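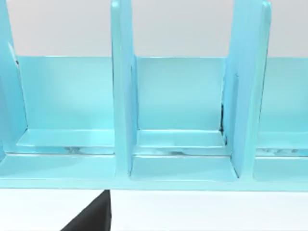 ## Put the bottle on the shelf

It sounds like the sort of instruction you'd give a visiting nephew. A bottle is on the table, the shelf is next to it, and one has to end up in the other. I have spent a good part of this year reading what the makers of household robots say their machines can do, and it keeps coming back to jobs this size, usually a few paragraphs after a promise to free us all from housework.

Bukeo, the firm that has made the most noise about tidying, began with simulation. Its robot arms practised inside a computer, with simulated shelves and simulated bottles, and in the autumn it announced that they had put things away successfully in 583 of 600 attempts. That number has been in every presentation since September. It is a good number. I'd be pleased if my own household managed it.

But ask what counted as an attempt and the glow fades a little. The shelf was the same shelf each time. The bottle started upright, within reach, and had no neighbours. A try was marked as a success if the bottle was inside a compartment when the clock stopped, whether it was standing up or lying on its side. Anyone who has put a sauce bottle away on its side without checking the lid will have views on that.

## What the arm is up against

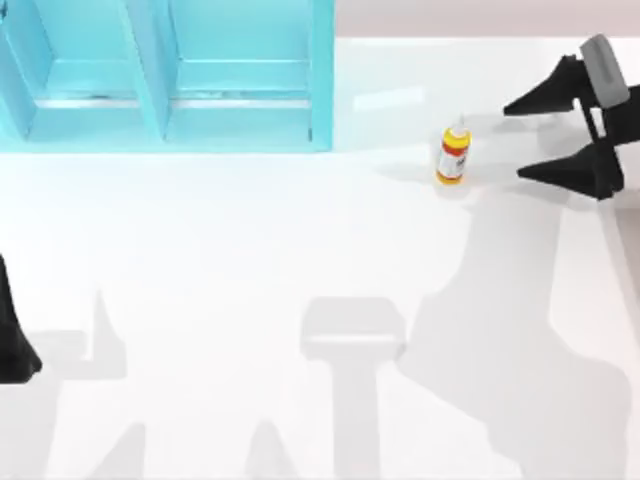
A person doing this job hardly looks. You know how hard to squeeze, you feel the bottle start to slip before it has gone anywhere, and if your knuckles brush the side of the shelf you shift over without noticing. The arm has to be taught all of it. Come in too wide and the lower finger pushes the bottle over. Grip it too near the top and it swings. Then there is the divider, which takes up very little room but sits exactly where a hasty arm wants to go.

Simulation is cheap, and I don't sneer at it. You can knock over a thousand bottles before lunch and there's no floor to mop. The trouble is that a simulated bottle weighs what somebody typed in, and stays that way. Mine at home gets lighter through the week and has a drip down one side.

Zillik, a smaller outfit, tried to measure the gap. It trained its arms on the computer version of a shelf-filling job and then ran the same job on real machines at a packing unit in Loltitz. On screen the arms managed 981 out of a thousand. On the real bench it was 381. The firm published both figures side by side, and I trust it more for having done so. Most of the misses were dull ones: a label that had gone slightly tacky, a shelf nudged by a passing trolley, sunlight in the late afternoon.

The staff at Loltitz were polite about the arms when I visited. They were also faster than them, by a margin that made me stop timing. One packer filled a rack while the machine beside her was still lining up on its third item. She was holding a conversation too.

## And at home?

Shop floors will get there first. A bench can be bolted down, the light can be fixed, and the goods can be made to arrive facing the same way. If you change the room enough, the robot looks clever. Kitchens don't stay changed. Nigam, whose two-armed home helper was due in shops last year, now talks of "supervised trials", and when I asked what the supervisor does, the answer was that they pick things up.

I'd like to be wrong about this. I hate putting the shopping away. But I would want to see a machine do it in a kitchen its makers hadn't visited beforehand, from a bag, with the cupboard already half full, and I've asked all three firms for that. Zillik has offered me a date. Bukeo sent the presentation again.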